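Refurb Dell tower, bought from Custcombe — short review
Posted by S. Iyer, September 18, 2021

Quick one, lunch break. Needed a cheap box for backups and didn't want to spend real money. Ordered the plain tower from Custcombe, came in 4 days. Well packed. Scuff on the top, don't care.

Side panel comes off easy, lay it flat and everything is right there. Big plus for me. Memory is two sticks side by side, simple to get at. Drive goes in a blue plastic caddy — no screwdriver once the drive is in it, which I love. My last machine had four tiny screws per drive and I lost most of them.
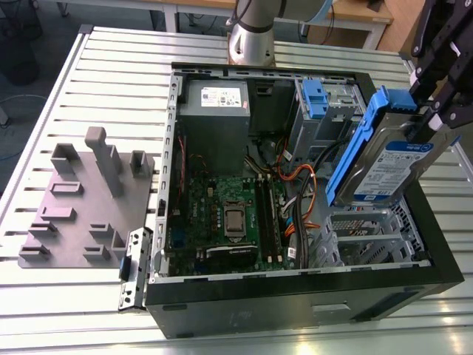 Gripes. Cables. Way too many and they flop over the board, so tuck them back before you close up. Manual was one sheet and usless. Had to email twice about the warranty, then Evelien Jacobs at the shop sorted it in 20 minutes, so credit there.

Fan is louder than I'd like on startup, then settles down. Fine under a desk, not in a bedroom.

Would buy again at this price. Might get a second one in January if they still have them. 4 stars.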